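Fenholm gripper kit with the Listamari simulator: review after a finger fault

I bought the Fenholm gripper kit in June for a small bench robot which I use at home and sometimes for teaching. The kit comes in two parts. There is the real gripper, with its rails, fingers and cable, and there is a licence for Listamari, the simulator where you can try your program before you let the real arm move. I paid for both with my own money, from the shop Dixit, and I have no connection with any of these companies.

I should say at the start that I like many things in this kit. However, most of my review is about one fault, as I think it concerns safety and the manual is almost silent on it.

What I use it for

My task is simple. The arm must go down to a stone bench, close on a small block, lift it and put it in a tray. I wrote the program in Listamari first, and I ran it many times on the simulated bench before I connected the real arm. The simulator is pleasant to work with. The colours are strong, the stone surfaces look quite real, and the camera which is fixed near the gripper lets you follow the finger when it goes down between the objects.

The fault

On the real arm, the gripper sometimes reported "closed, object held" when it held nothing. The program believed this message and lifted, and then it continued to the tray with no block. The first time I only laughed a little. The second time the block was half caught by the tip of a finger, it fell from the height of the tray and it broke a corner of my bench tile. After this I stopped using the real arm for eight days and went back to the simulator to look for the reason.
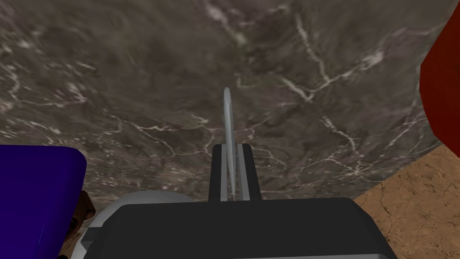
Page last changed: December 15, 2021

The silver finger points over the veined grey stone, with the red and the blue objects well away on both sides and neither of them touching the gripper. I like this view for checking the clearance, and the long thin shape of the finger is easy to judge against the stone. It is also a view where one can see with one's own eyes that no object is at the tip.

The reason, as far as I could find it, is in the way the gripper decides that it holds something. It does not measure force. It looks only if the motor has slowed down before the end of its travel. When there is dust or old grease on the rails, the motor slows down for this reason, and the gripper reports an object. In Listamari the rails have no friction at all, so the fault can never appear there unless you create it yourself.

I created it. In the advanced settings there is a field called "rail drag", set to zero. When I changed it to 4, the false message came in the simulator too, in the same part of the closing movement as on my real arm. I was happy to find this field, but it is hidden three menus deep, and the help text for it is one short sentence.

What I did about it

I cleaned the rails with a dry cloth and put a very small amount of the grease from the kit. I also added a check to my program: after closing, the arm lifts only a little and waits, then it asks the gripper for the finger position again. If the position has changed, the arm stops and goes no further. Since then I have not had the false message on the real arm, but I still stand behind the plastic screen when it moves.

Please also know that the stop button on the Fenholm cable box stops the arm but not the gripper. If your finger is between the gripper fingers, this button will not help you. You must pull the power plug. I find this very bad, and it should be printed on the box in large letters.

Support

I wrote to Fenholm and received an answer after 2 days. It was polite. They confirmed the problem with the rails and promised a new version of the gripper software, called Floledport, which will compare the motor speed with the finger position. I have not tried it, so I cannot say if it is better. Dixit offered to take the kit back, and I decided to keep it.

My opinion

The metal parts are well made and the simulator is worth its price. For a careful adult who reads the gripper signals with some doubt, I can recommend it. For a classroom I cannot recommend it today, because of the stop button. I give it 3 stars from five and I will change this page when I have tested the new software.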